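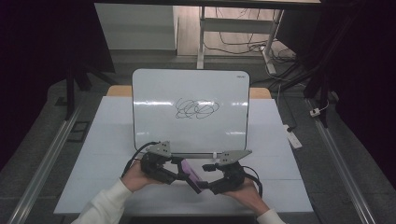 A subscriber wrote to me off-list to say the 500-minute line in the loan schedule is a red herring, that only the 1000-minute line carries any obligation, and that the Orkar winger will never get near it on current usage. I disagree with the first two parts of that and have doubts about the third, so I am answering on the list where the earlier message went.

The message I was originally replying to, trimmed:

> The winger went from Distine to Orkar on a season loan. As I
> understand the standard form, 500 competitive minutes stops
> Distine recalling him in the mid-season window, and 1000 turns
> the option to buy into an obligation. He has 364 after eight
> rounds. Can someone confirm whether stoppage time counts, and
> whether the cup tie at Idahosa is in that total? The club site
> and the league site don't agree.

Taking the points in order.

Recall. The 500 line is a real term. Under the schedule the parent club's right of recall lapses on the player reaching 500 minutes, provided that happens before the window opens. If he gets there a day after it opens, Distine keep the right until the window shuts. The date that matters is therefore the opening date, and people have been quoting the closing one.

Obligation. The 1000 line is separate and has no date attached except the end of the loan. It doesn't depend on league position. There was a version of the form that tied it to avoiding relegation, and I suspect that is where some of the confusion comes from, but the clause was dropped two revisions ago.

Stoppage time. Not counted. The schedule uses nominal minutes, capped at 90 for a match and 120 where extra time is played. A substitute who comes on at 90+2 is credited with one minute. A starter withdrawn at 45+3 is credited with 45. The league site follows this. The club site takes its figures from the match tracker, which runs the clock through stoppages, and so it always reads high for players who finish games.

Cup. Not in the 364. That figure is league only, and the Idahosa tie has to be looked at separately. "Competitive" in the main body of the agreement includes cup matches, but the loan schedule has its own definition and it says league fixtures. Where the two conflict, the schedule prevails. I would want to see the signed copy before relying on this, as clubs can and do strike that definition out.

Now the rate. 364 over eight rounds is 45.5 a round. He has been used as a second-half substitute away and as a starter taken off early at home, so the mean hides two quite different jobs, but it will do for a projection.

At 45.5 he needs three more rounds to pass 500, and he passes it by half a minute. One early substitution moves that back a round. If Orkar want the recall right gone before the window, they have every reason to leave him on for longer in one of the home games. If they are indifferent, it is close to a coin toss.

At the same rate he needs fourteen further rounds to pass 1000. With eight played that takes him to round 22, the last of the season, and he finishes on 1001. 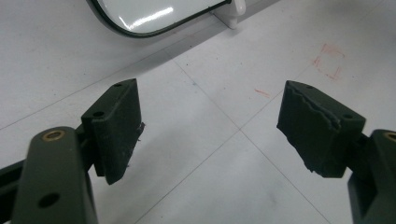 The margin there is so thin that the rate will not be what settles it. Any suspension, minor strain or spell out of the side takes him under. Equally, any run of full matches takes him well over, and a winger who is tracking back as well as he has lately tends to be left on when a side is protecting a lead. My off-list correspondent may be right that he falls short, but I can't get from the numbers to "never".

The other thing to watch is the Dunemar game. It was abandoned at half-time with the pitch under water and is to be replayed in full. Under league rules the abandoned match is void for points and goals, but cautions stand. The schedule says nothing on whether minutes stand. The league site has left them out of the 364. If they were later put back he would have another 45, giving 409, and the 500 mark would come up in round ten instead of eleven. I have asked the registrations office for their reading and will post whatever comes back.

For anyone keeping their own sheet, please log entry and exit minutes as separate columns and derive the total. Three of the sheets sent to me hold a total only, and there is no way of telling which convention was used.

On the earlier suggestion that we should weight minutes by opposition: that may be of interest for the form tables, but it has no bearing on a contractual threshold. Separate thread, please.

List maintainer, loans and registrations

Search the archive
Enter keyword or club
All threads / This thread only
Go

Comments (4)

touchline_west: Agree on nominal minutes. We had the same argument over a keeper two seasons back and the league went with the 90 cap.

Halfspace: Round ten assumes he plays 90 of the next 91 minutes available at the average, doesn't it? 409 plus two lots of 45.5 is exactly 500. Does "reaching" mean 500 or more than 500?

List maintainer: 500 or more. The wording is "reaching". But minutes are credited in whole numbers, so don't read much into the half.

offside_again: If Orkar don't want to buy they'll just sit him for the last month. Seen it plenty of times.

Related threads

Recall clauses and the mid-season window
Abandoned matches: do cautions carry over?
Dunemar replay, date still to be set
Distine squad list, September update
Nominal versus tracked minutes (long)
Cup eligibility for loan players at Idahosa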